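Hand Grippers, Shared Bench Build: Gallery

Build log and pictures by Helmi Nieminen

Contents: Overview / Mechanics / At the table / Wiring / Files

The project is a pair of hand-held grippers for recording two-handed sorting work. Each unit straps to the hand, has two short jaws, and carries a printed marker plate so that a camera overhead can work out where the hand is and which way it points. The recordings go into a training set for a small two-arm sorter that Alaric Pettigrew is building on the other side of the shop. The working name for the whole thing is Firora.

The mechanical design is mine. Gizella Kun did the electronics and Mawar Nair wrote the tracking code. Most of the parts were printed in the shop in March and reprinted after the first jaws cracked at the pivot.

Mechanics

The jaws are a parallel pair on a common rack. The first version used a scissor linkage, which was easier to print but changed the tip angle as it closed. On thin fabric the tips met at the front edge only and the material slid out. The rack version keeps the faces flat to each other over the full travel.

Each jaw is held by 4 screws. Two would hold it, but the jaw rocked under side load and the opening reading drifted. Use thread inserts. Screws driven straight into the print lasted less than an evening.

The strap goes over the back of the hand. An earlier pistol grip version was more rigid and much more tiring, and people changed how they reached for things while wearing it. For this purpose that is a worse fault than some flex in the mount.

At the table

Soft goods were the second material set, after blocks. The task is to pick a glove from the tabletop and place it in the tray. Gloves are a good test of the jaws because the cuff, the fingers and the back all grip differently.

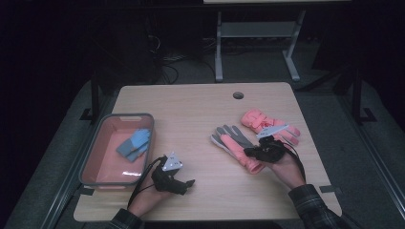 How do the marker plates stay readable when the wrist turns?

The plate is folded into several faces, each with its own symbols, and the software needs only one clear face to give a position. When two faces are readable it averages them. When none are readable, the track is marked as missing for those samples and left out of the set. Gaps are not filled in.

White plates with dark symbols, matte finish. The first plates were printed on glossy stock and washed out under the bench lamp at some angles. Light sanding helped a little. Matte label paper fixed it.

A glove gripped by a fingertip tends to hang and swing, which makes placement slow. Gripping near the cuff gives a shorter swing. Operators are not told which to use; the sorter will need both in its data.

Anathi Nkuna ran the longest set of trials and asked for a softer strap edge and a lower plate. The strap edge is done. The plate stays where it is until the tracking code can cope with a shorter distance between the plate and the knuckles.

Wiring

One thin cable per unit, carrying power and the jaw position signal. Wireless was tried and dropped. The radio worked, but the battery put weight at the back of the hand, and the two clocks needed constant correction to line up with the video.

Route each cable back toward the wrist before it leaves the hand. If it runs forward it gets into the jaws. Leave a slack loop long enough for a full turn of the wrist, and put the strain relief on the body of the gripper. A tug on the cable should never reach the sensor board.

The position sensor is a linear type along the rack. Calibrate at fully closed and fully open, then check one point in the middle with a printed gauge block. Gizella's board stores the values, so a unit can be moved to another computer without repeating the procedure.

Files

Current set: 604 recordings, blocks and soft goods together. Mawar keeps the index and throws out any recording with a missing stretch during a pickup.

Jaw, rack and body models are in the Firora folder on the shop server, along with the plate template and the gauge block. Print the rack on its side or the teeth will split along the layers. Revision 2 of the body is the one to use. Revision 1 has the cable exit on the wrong side for left-hand units.

Questions about the board go to Gizella, everything else to me.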